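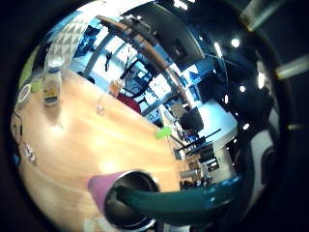 Home | Lists | Archive | By thread | By date | Search

We use cookies to keep you signed in to the archive. Accept | Settings

Subject: Re: [handheld-wg] Draft 4 of the tabletop recording rules
From: Marisol Chávez
Date: Mar 22, 2020

Muthu Varghese wrote:

> I have read draft 4 and I am mostly fine with it, but section 7
> (liquids and open containers) seems like a lot of rule for very little
> risk. We have recorded 38 sessions at Huanca with a drink on the table
> and the only casualty was a sandwich. Can we cut it down to "be
> sensible" and move on? Same for the gloves paragraph. People know
> how to wear gloves.
>
> Also, who decided that cables get their own section?

Muthu,

I decided that cables get their own section. You may blame me in writing, and I see you have.

On "be sensible": I have worked in three labs, and each had a sign somewhere that said this, usually above the thing that had gone wrong. A rule has to be something Finn can check from a doorway. He can check whether a glass has liquid in it. He can't check whether you are being sensible, and I don't think you'd enjoy it if he tried.

So let me say what section 7 asks for, because I suspect you read the heading and sighed.

7.1 Any vessel with liquid in it is either part of the task or off the table. If it is part of the task, it goes in the object list, with what is inside it. "Drink" will do. I don't need the vintage.

7.2 Glass is listed as glass. A glass bottle and a drinking glass are two entries, even if they stand next to each other for the whole session. The Skilavix people skipped this and then spent most of June working out which clear thing was which.

7.3 A container lying on its side is logged as lying on its side at the start. Please don't stand it up "to be tidy" between takes. Tidy is how we lose the starting position.

7.4 Small stuff (tape, sponges, sticky notes, the little things with print on them) is either listed or removed. There is no third group called "oh, that's always there."

That is the entire section. It fits on a card. Cristóvão has already made the card, and it's uglier than the draft, but people do read it.

Gloves: I agree that people know how to wear them. What they don't do is write down which ones. A dark glossy glove and a pale matte one look very different to a camera a few inches away, and a thumb takes up plenty of the view when the grip is close. The rule is one line: note the color, and keep the same pair for the whole session. I'll trade you the second sentence of that paragraph, the one on storage, if it makes you feel you won something.

Cables: a loose loop along the edge of a table is fine until an elbow finds it. The draft says to tape it down or run it off the back. Yolanda wanted it banned outright, so what you are looking at is the moderate position.

One thing I would add, and nobody has asked for it. We say nothing about daylight. A room with big windows behind the table gives you a different table at four in the afternoon, and a varnished top will throw a glare spot right where you want to put things. I'd like a line saying "note whether the blinds are open." Wivex has one in their house rules and the sky has not fallen.

Comments to the list, please, and not to me in the hallway. I have received 67 hallway comments on this draft and can remember two, both from Finn, both about fonts.

Draft 5 goes out once Cristóvão and I agree on the blinds.

Marisol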